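Home Topics Ask Members Log in
Search the help site Go

Right arm stops when both grippers hold a carton

Thaddäus Trummer
We have two arms on one rail, and they work together on an open carton. After 9 or 10 good cycles the right arm goes into protective stop and the left arm continues to pull. I am worried for the fingers of my colleagues. The force limit is 54 N on both sides. Is this a cable problem or a setting?

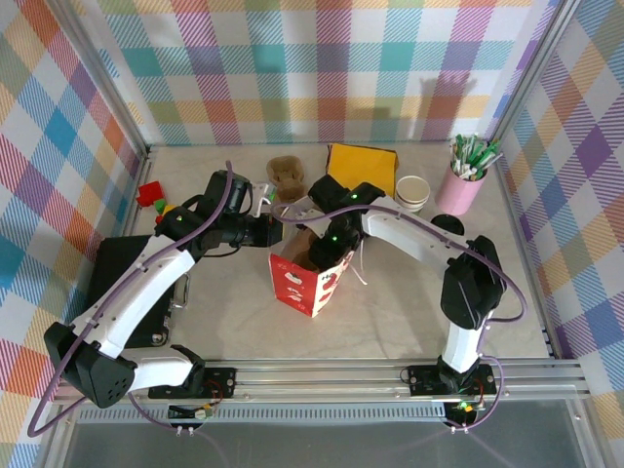
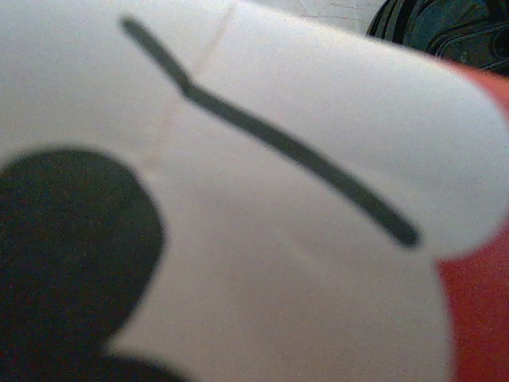 Balthasar Haslinger
Setting, I think. Your stop signal is not shared. Wire both controllers to one safety relay and test it at low speed. Until then keep hands out of the booth.

Gritdale
Had the same with ours. Restart helped for a day.

Thaddäus Trummer
Thank you. I found the stop input of the left arm disabled in the menu. I will do the relay also.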